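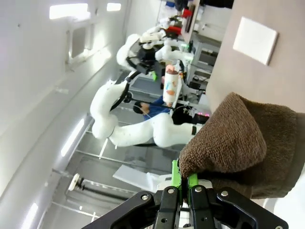

Brown terry towel, bunched.

Plasard Towels: read me first

Welcome, and thank you for taking an interest in towels. Plasard is a small collection of pictures and notes on household cloth being picked up, shaken out, folded and put away, and this part of it covers terry cloth only. Tea towels, napkins and bed linens live in their own folders and have their own notes, which I hope to tidy up one of these evenings.

Why terry gets a folder to itself

Anyone who has folded a big load of laundry knows that a bath towel doesn't behave like a shirt. The loops catch on each other, the thick edge wants to roll under, and once the cloth has been bunched up you can't easily tell a corner from a fold (I have been fooled by this more often than I'd like to admit, and I have been folding towels for a good many years). Dark colors are harder still, as the shadows between folds sink into the pile. The brown ones are my favorites all the same, and you'll find plenty of them.

What's in the folder

There are 345 pictures, sorted by towel. We used 17 towels altogether, bought under three names: Wesden, Zedov and Lobo. The Wesden towels are the heaviest and hold a crease poorly. Zedov towels are thinner and fold flat without much coaxing. The Lobo ones came to us already well used, and I'd ask you to be kind about the loose threads.

Each towel has a short text note beside its pictures giving the color, the maker, how many times it had been washed when we started, and anything odd about it. Please do read the notes! A frayed hem can look very much like a second layer of cloth if you aren't expecting it.

Words we use

bunched: the cloth is gathered up with no clear shape
edge held: the towel is gripped somewhere along a side
half fold: one fold, edges more or less together
put away: folded and stacked

Where a picture could fairly go under two words, we chose the earlier one in the list.

Known troubles

The labels from August were done in a hurry, and 30 of them have half folds marked as bunched. I have corrected the ones I'm sure of and left a question mark by the rest. Washing counts for the Lobo towels are guesses.

Last changed Nov 1, 2018. Corrections are very welcome and should go to Nithin Panicker, who keeps the master list.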